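Splashback colour with a marble bench, need opinions

wandasowa
Redoing the kitchen before August and stuck on the wall colour. Bench is marble, staying. Cupboards are white. I want orange behind it and my husband wants grey. Room faces south so it doesn't get much sun. Has anyone lived with orange for a few years?

Hiltano
Had it in a rental in Geelong. Fine in winter, too much in summer. I'd go grey and buy an orange kettle.

maja_s
Disagree. A south-facing room in grey is miserable from April on. We did ours in a burnt orange and I still like it. Get sample pots and paint a big bit of board, not the wall. Move it around and look at it at 7 am and again with the lights on.

Dudek60
What finish? If it's paint behind a cooktop you want something you can scrub. Low sheen marks as soon as you look at it. I used semi-gloss and have had to touch up once.

wandasowa
Cooktop is on the other wall, so only splashes from the sink. Quote for coloured glass was $200 more than tiles so glass is still possible. Maja, is yours bright or more brown?

maja_s
More brown. Bright might be a lot over a whole wall. I'd stop it at the window.

Vasis
Bright is fine if the bench is plain. The trouble starts when the marble has heavy veining and the wall is shouting as well. This one has the sort of orange I mean.

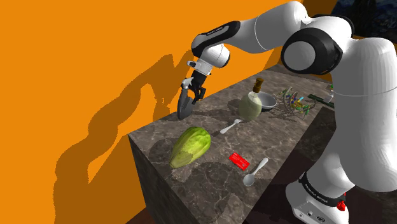 Bright orange wall with a marble-topped block table (render)

Hiltano
Renders always look cleaner than the real thing. Your lights will change it. Warm globes turn orange nearly red.

Vasis
Sure, but it gives her the idea of the two together.

wandasowa
Thanks, I like that more than I expected to. Husband says it looks like a juice bar.

Dudek60
He's not wrong. Seal the marble before you paint, and tape plastic over it. I got a drip on mine and it took half an hour with a razor blade.

maja_s
Don't take a blade to honed marble, you'll see the scratch. Wipe it while it's wet.

Dudek60
Mine's polished and it came up fine.

wandasowa
Mine's honed so no blades. Getting two sample pots tomorrow, one bright and one brown.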